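Sorting a modular power strip by color: one button per socket or one for the whole strip?
Posted in Home Electrical > Cords, Strips and Adapters

Tarklow
I have a white power strip with colored socket panels and want to assign loads by color: lamp on yellow, chargers on pink, router on cyan. The yellow module has its own power button on the face. I do not know if that button cuts its own outlet only or everything downstream as well. The leaflet is gone. The label on the underside has a part code ending in 1321 and nothing else I can use. I also need a way to mark the plugs so they go back to the right color after cleaning.
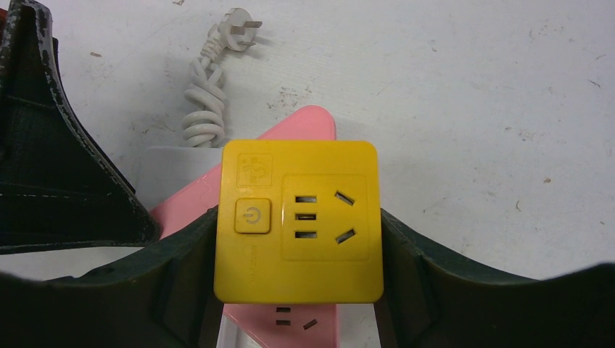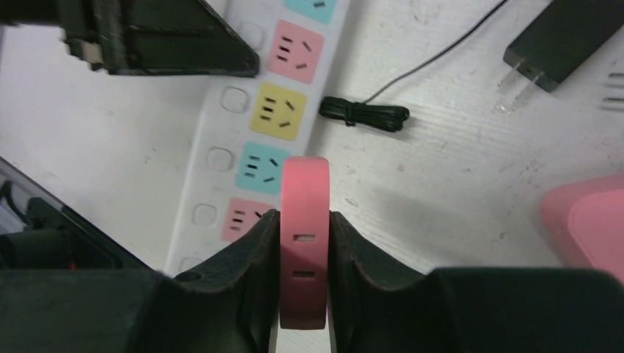
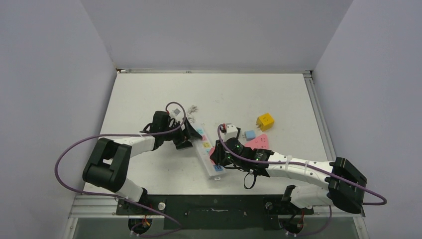
Loads are small. The lamp, the router and two phone chargers add up to 171 watts at most by their labels, and I add the figures up again whenever something changes. The openings are the combined two-pin and three-pin pattern, as on the yellow module with the button, so either plug type should fit. The strip will sit behind a desk, where I can reach the buttons but not see them well.

Kullora
Test it. Plug the lamp into the yellow outlet and a second lamp into the next panel along. Press the button once. If only the first lamp goes out, the button switches its own outlet. If both go out, it is a feed-through switch, and the router must not be downstream of it. Repeat with the second lamp on the other side, then on each remaining panel. Write the result on masking tape and stick it to the back of the strip.

Do not assume that the colors mean anything electrically. On most strips of this type they are decoration.

For marking, use colored tape on the cord, 2 inches behind the plug. Keep it off the plug body and well clear of the pins.

Quispe
Colored ties also work. I use silicone ones, they come off for cleaning and don't leave glue.

Check the rating on the strip before you add a heater or anything else with a motor or element. 171 watts is fine for any strip in good condition.

Tarklow
Tested this evening. The button cuts the yellow outlet only. Lamp stays on yellow, router on the upper cyan. Will use tape for the plugs.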